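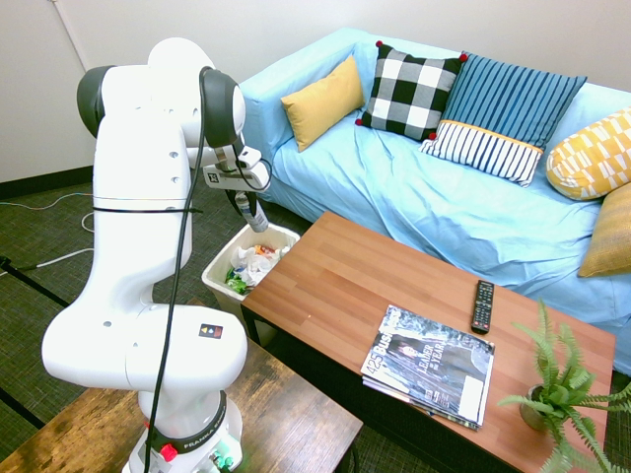
Tidying up at the Sammont open afternoon

If you missed the September open afternoon at Sammont's Metville lab, put your name down for the next one! A good crowd of us went over from the club, and most came home talking about the robot that does the living room.

It's a white Franka arm on a table, set up beside a pale blue sofa with cushions and a coffee table with a remote and some magazines on it. The job on show was putting rubbish in the bin. That sounds dull, I know, but try watching one hold a slim silver and white bottle or can over a bin already full of crumpled paper and wrappers, and you'll find you are holding your breath with everyone else.

Telma Olivares ran the demonstration and was very patient with our questions (I had several). She told us the team has logged 2,729 tidying runs so far, and that soft wrappers are far harder for the arm than anything stiff, as they change shape the moment they are squeezed. We had 25 minutes with her and could easily have used double that. The younger members wanted to know if it could do bedrooms - not yet, sadly.

Next stop is the Llorente workshop in Valham, where we hope to see a pair of arms folding towels. There are 20 places and the coach leaves at 2, so please reply early. Under-12s need an adult with them. Bring a pen, as there is nowhere to buy one and you will want to write things down.

Contact the newsletter editor | © Metville Robotics Club | Back to top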